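Gripper gallery: what we'd like to buy next, and why

Budget planning for the coming year starts in January, and Precious asked for a page that shows the work as well as the numbers. Very happy to oblige!
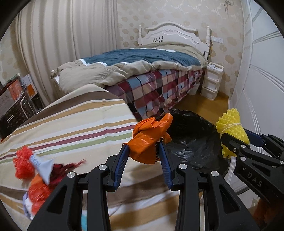
We have 2,440 to spend on hand-held grippers and their spares, and I'd love to see most of it go on the tools themselves. Everyone who has had a go with a pair wants another go, which makes writing this a pleasure.

Soft and crinkly things first. An orange wrapper pinched between two ribbed pads, a yellow foam fruit net in the second gripper, and a lined bin close by. Tidying up like this is my favourite kind of job, and it's the one I'd plan the whole order around.

Finger pads. Dark blue, ribbed, and top of my spares list. Busisiwe would like 40 in the cupboard and Pieter says 80. I'm with Pieter - pads are the cheap part and running out stops everybody.

Links and pivots. Lots of joints on these, with silver pins at the pivots. Swanepoel sell a service kit, Landus only do whole arms. I'd take the kit and set aside an afternoon to learn it properly.

Things to pick up. More foam nets, mesh and shiny packaging, please! A striped cloth with a little heap of them on it keeps two grippers busy, and it costs us next to nothing. Lindalva has offered to save hers.

Rooms. Ordinary bedrooms, with a rumpled duvet and a chest of little drawers, are just where I want us working. So no money for a mock-up room this year. That frees up 900, and I'd put all of it towards a second pair.

Still to come: the quote from Brillent, and Jacobus's notes on the Pilline carry cases. Send me your own wish lists before then - long ones welcome.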